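Progress report to the Perrin fund, September 2021
Site: Ostmont repair hall, Kallumum
Prepared by Eglė Kairys

In this period we moved the processor work on server boards from hand benches to two robot cells. The second cell was installed in July. Between them they have now handled 1,000 boards. The Suvix software, which plans the movements of the arms, was updated once and we had to stop for 2 days because of it.

The cells take the part of the job that people liked least, with the small screws around the socket and the old thermal paste. Yayra Nyarko and her bench team still decide which boards are worth the repair, and they do the final check by hand.
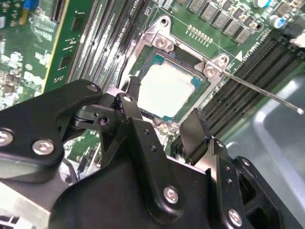 Did anybody lose their position because of the cells?

All 10 technicians are still employed with us, and their pay is the same as before. Four of them have changed tasks and now prepare boards for the cells or correct the programs.

The change was not easy for everybody. Atif Yousafzai asked that each technician gets 48 hours of paid training, and this was accepted. Noémie Brunet reports fewer complaints of pain in the wrists, but more complaints about waiting time when a cell stops. We agree with this second point. At the moment only Esperanza Paredes can restart a cell after a fault, so in her absence the work stands.

For the next period we ask to use the rest of the training budget for two more people who can do the restart.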